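**Ireck Water Service** · 20 February

1/ We are changing the way household water meters are read in the Ireck supply area. The posts below set out what is changing, who is affected and what customers are asked to do. A printed copy will be sent with the next bill.

2/ Until now, meters have been read twice a year by a member of our staff. From this spring, customers in the Handetti and Lower Ireck districts will be asked to send in their own reading once every quarter. All other districts stay on the present arrangement for the time being.

3/ The change applies to 1,541 homes. If yours is one of them, you will have had a letter from us in January with a green strip along the top. If you have not had a letter, your meter will be read as before and you need do nothing.

4/ Readings may be sent by post on the card supplied, by telephone, or through the Wavitz customer page. Please have your account number to hand. It is printed on the upper right of every bill, under the date.

5/ Only the black figures on the dial are needed. The red figures record parts of a cubic metre and should be left off. Last year 381 readings reached us with the red figures included, and each of these led to a bill that had to be withdrawn and sent again.

6/ Where is the meter? In most houses built before the Vondráček estate was laid out, it is under a small iron cover in the pavement. In flats it is usually in a cupboard on the landing, or close to the stop tap inside the home. 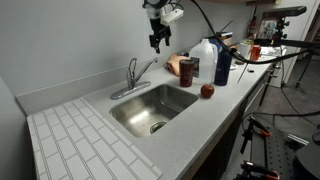 7/ Customers who cannot lift the cover, or who would find it hard to kneel or bend, should not try. Please telephone us and ask to be placed on the assisted reading list. A member of staff will then call each quarter at no charge. There is no form to fill in and no proof is required.

8/ Customers already on the list for large print or Braille bills have been added to the assisted reading list as well. Anyone who would prefer to send in their own reading may ask to be taken off.

9/ If we do not receive a reading by the closing date, the bill will be based on the same quarter of the previous year. It will be marked with the letter E beside the amount. A marked bill can be corrected at any time before the next one falls due.

10/ A word on leaks. If no water is being used in the home and the dial is still moving, there may be a leak on your side of the meter. Close the stop tap and look again. If the dial then stops, the fault is likely to be indoors and a plumber should be called.

11/ If the dial keeps moving with the stop tap closed, please report it to us on the same day. Our engineers will inspect the pipe between the meter and the house. Allowances for water lost through a hidden leak are set out in section 8 of the Customer Charter.

12/ Several customers have asked about tenants. The person named on the bill is responsible for the reading. Where the landlord is named, the landlord may arrange for the tenant to send it in, but any query about the bill must still come from the landlord.

13/ We have also been asked whether standing charges will fall as a result of this change. They will not change this year. Charges for the following year will be published in the usual way, after the consultation has closed.

14/ Efua Tetteh, Head of Customer Accounts: "Four readings a year will give households a bill that is closer to what they have used. We know it is an extra task, and we will go on reading the meter for anyone who asks us to."

15/ Two open sessions will be held at the Handetti library, where staff will have a sample meter and can go through a bill with you. Times are on the library noticeboard. Places are limited to 100 at each session and need not be booked.

16/ Written comments on the new arrangement should be addressed to Kenza Abdel Rahman, Metering Manager, at our main office. Please mark the envelope "Readings". Replies will be sent within ten working days.

17/ Correction to post 4: the telephone line for readings is closed on public holidays. Messages left on those days will be taken down the next working morning.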